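Self-driving car open day at Erley test track, worth the drive with kids?
Posted in Iltville Community Help – Getting Around

reditz_mom
Thinking of taking my two (8 and 11) to the automated driving open day in October. Do they let you ride in one or is it just standing behind a rope? Coming from Reditz, no idea about parking either.

belmontebiker
Went last year. Parking was fine. Bring a jacket.

gravelpit311
Yes you can ride, but sign up at the gate right away, they only had 200 slots and ours was gone by 10 am. Kids have to be 8 or over so you're ok. Talk in the tent is long – skip it. Food truck only takes cash, or did then. 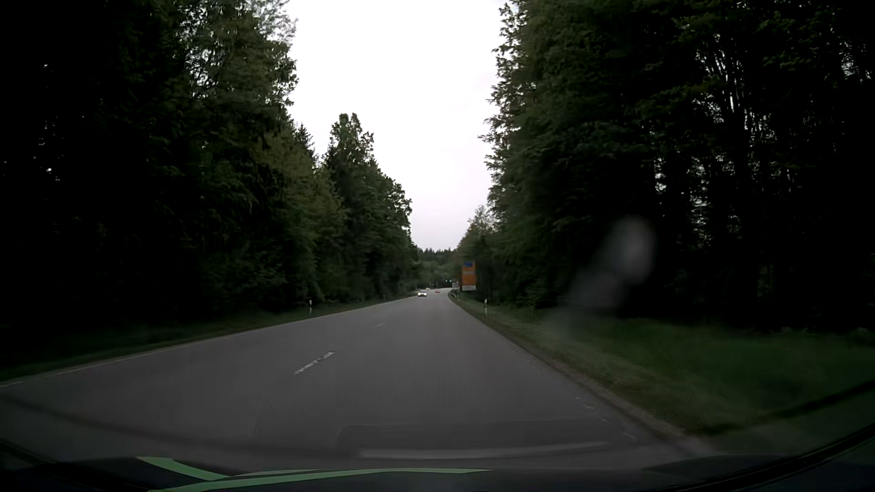

The ride goes out on the forest road toward Belmonte and back, safety driver in front the whole time. My son wanted it to go fast, it doesnt. What got him was the regular traffic, an oncoming car with its headlights on and the car just has to deal with it. Center line is pretty worn too, so ask the enginer about that, ours talked the whole way back.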